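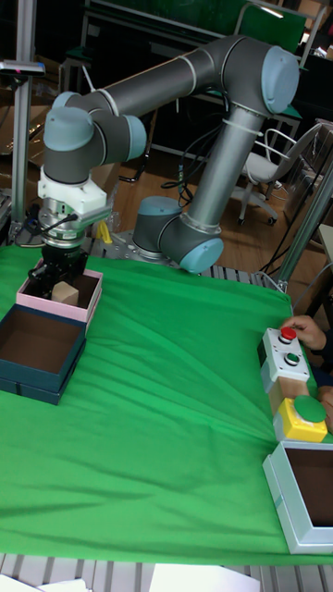 Crafts > Paper and card > Storage boxes

Lining an open box so small wooden blocks don't mark the base

I keep small wooden cubes in rigid gift boxes, one of them pink with a pale rim and a dark inside. The blocks scuff the base when they drop in. The boxes stand on a green cloth that creases constantly. Is there a liner that stays flat, and should I change the cloth as well?
Posted by Stojanović

Print this page | E-mail this page

Leena Pitkänen
Use 2 mm craft felt. Measure the inside of the base, not the lid, and cut 1 mm under on each side. Fix it with double-sided tape along the edges only. Wet glue will lift the paper covering. My largest box is 335 by 277 mm and one strip of tape per side has held since May. For the cloth, press it on the reverse and clip it under the table edge. A heavier weave, 300 g per square metre, creases less.
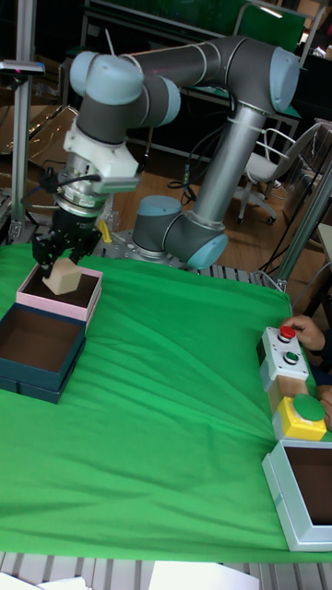 Katum
Felt sheds. I use thin cork. It needs a sharp blade and it costs more. If the block is let go just above the rim it will still bounce a little on cork, so lower it further in before releasing.

Butness
just put kitchen roll in the bottom, works fine for me

This site uses cookies. By continuing to browse you accept our cookie policy.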